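Buying a plot by the sea is easier than building on it

Most of the listings I read for coastal land sell the walk to the water. Very few say much about the ground. After two years of looking, and one purchase in Tutotley that went through in August, I think buyers have this the wrong way round, and agents are happy to leave it that way.

Take the plot I ended up with. It is 577 square meters, 476 of them flat enough to build on. The listing gave only the first number. I learned the second from a survey I paid for myself, and the difference is a strip of rock along the back that would cost more to clear than it would add to the house. I bought it anyway, at a price that counted the strip as garden. The seller agreed to that in one phone call, so I assume he knew.

My view is that a plot should be priced on its buildable area, in the same way an apartment is priced on its floor area and leaves out the stairwell. The total can go in the listing too. It just shouldn't be the headline.

Utilities are the second problem. "Services nearby" can mean a water main at the gate or one on the other side of a private road. In Bremitz I looked at a cheap plot, 40 minutes from the airport, with a good view of the bay. The nearest sewer connection was across two neighbors' land, and one of them had already refused an earlier buyer. The agent called this a formality. A buyer who signs on the strength of that word may own a very nice field for a long time.

Thảo Kim, who sold land in Lục before she moved into surveying, told me that buyers ask her first about the kitchen, then the terrace, and only later about drainage. I did the same. I had opinions on countertops before I knew where the wastewater would go, 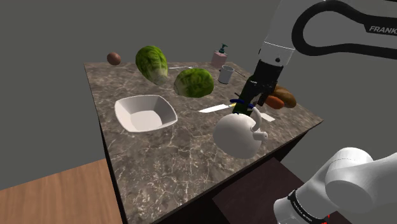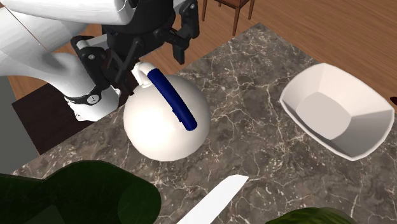

Mottled countertops with cream veining, both computer renderings.

The order matters because the early money decides the rest. A retaining wall or a long trench for pipes comes out of the same budget as the rooms, and it comes out first. I visited 19 plots before buying, and I would now rule out most of them from the paperwork, without getting in the car.

Some agents say that full disclosure would scare people away from good land. I doubt it. The firm I bought through, Zuvport, gave me the drainage plan when I asked, and it made me more willing to pay. I only wish I hadn't had to ask. A one-page sheet with buildable area, slope, connections and rights of way would cost the seller very little, and most of it has to be produced before closing in any case.

Until that becomes normal, get your own survey before you make an offer, and ask for the sewer route in writing. The beach can wait until the second visit.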